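Ukwood Folding Hand Lens, 20x

Magnification: 20x
Lens: glass, 3 elements
Weight: 60 g
In the box: lens, cord, cloth pouch
Sold by: Sturnton Field Supply

I'll start with the number, because that's what sells these. Plenty of hand lenses stamped 20x are nothing of the kind. I put this one next to a Ghorbani of the same rating and the two matched, so the Ukwood seems to be telling the truth. Whether you want 20x is another matter.

At that power you have to hold the bug very close to the glass, and the part in focus is thin. A leafhopper that won't sit still is a blur. For live insects in the field I would still reach for a 10x, and we sell more of those for good reason.

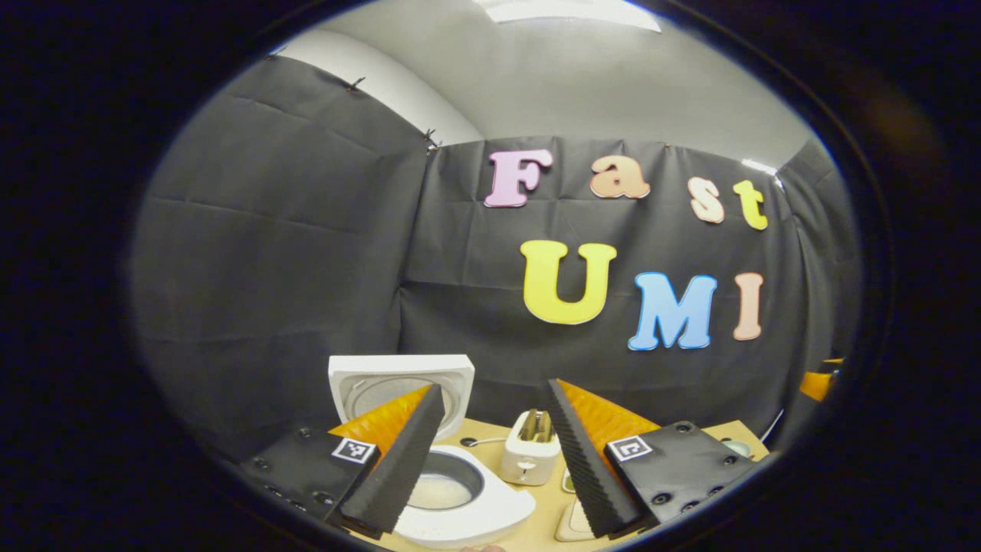
Where the stronger lens earns its keep is with beetles and bugs that are already in a tube. Wing veins, leg spines, the pits on a weevil's back — you can check these without going home to the microscope. Raffaele Testa took one up the Iltatberg in October and used it on ground beetles. He liked the glass and hated the pouch, which let grit in.

The maker says "edge to edge sharpness." I don't see it. The middle is crisp and the outer ring goes soft, with a little purple around dark hairs. It's no worse than others at this price, but I wouldn't print that line on a box.

The hinge is stiff when new. It carries a 2 year warranty against faults, and scratches don't count as faults.

Buy it if you already own a 10x and keep running out of detail. If it's your first lens, get the weaker one and spend the difference on a decent key.

Page written by Arash Hassanpour

See also: 10x hand lens, specimen tubes, spare cords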